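Two arms, one pipe: a second look at the Girnent fingers

Workshop newsletter, May 2022 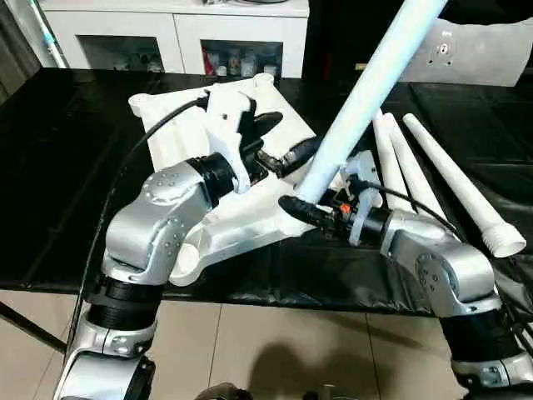

Ji-hoon Ham wrote in after the last issue to say that we were being too hard on the Girnent fingers, that any gripper will slip if you squeeze a smooth round pipe with flat pads, and that the fault was more likely in our force settings than in the hardware. He also asked why we hadn't run the Bernitz pair on the same job before making up our minds.

Fair points, both of them, so we ran the lot again.

The job is the same one as before. One arm looks after the white printed fixture, the other brings in the end of a white pipe, and the two grippers have to meet in the middle without knocking each other. It looks easy on the supplier's website, where everything does. On our table, with the black sheeting down, it is still a fiddly bit of work, and most of the trouble comes in the last stretch, when both sets of fingers want to be in the same place.

We gave each pair 100 tries. Same arms, same speed, same start position for the pipes, and the grip force set to whatever the maker recommends. The Girnent pair dropped or twisted the pipe badly enough to stop the run 11 times. The Bernitz pair managed it three times. On the face of it that settles the matter, and Manninen, who sell the Bernitz fingers over here, would no doubt like me to leave it there.

I'm not going to. The Bernitz fingers are wider, and the pipe had to be offered up at a shallower angle to make room for them. That is an easier angle. When we tried to give the Girnent pair the same path they clipped the fixture, so we put them back on the steep one, and from that moment we were comparing two different jobs. I said so at the time and was told it would come out in the wash. It hasn't.

As for the force settings, Ji-hoon was partly right. Turning the Girnent pair down a little stopped the twisting, but we had more drops. Turning it up did the reverse. There may be a sweet spot in between and we may even have passed through it, but a short afternoon of nudging one number up and down is no way to find out. The software shows force as a plain figure with no unit next to it. Ours sat at 755 for most of the session. I have asked 755 of what, and have been sent the manual again, where it says the same thing.

A word on the brackets. The makers' mounts don't fit our wrists, so we print our own, and I would like to see how much they bend under load before anyone blames the fingers for anything. A bracket that gives slightly will look exactly like a gripper that can't hold its position. We have no measurements on this at all. It ought to have been done first.

Cables, too. Both arms trail one, and on the long reach I can't rule out a tug at the wrong moment. Tranbridge offer a tidy kit that runs the wiring closer to the arm, at a price that made me close the page. We shall try tape and clips before that.

Several of you have asked whether a better camera would fix the whole thing. I doubt it. White pipe against black sheeting is about as kind a view as any camera is likely to get, and the stops we logged came after contact, when there was very little left to see. Put that same pipe over the white fixture and I might change my mind, but that's a different trial and it would need its own set of runs.

So, no winner this time. If you have to buy this month and your parts are smooth and round, the Bernitz pair did drop fewer of them, with the angle to be borne in mind. If you already own the Girnent pair I wouldn't throw it out on the strength of what we have so far.

The next round will be in the August issue, with both pairs on one path and the brackets tested beforehand. Anyone who has got either make to hold a pipe at a steep angle, and can send the settings along with the success rate, please write in. Settings without the failures left in are no use to us.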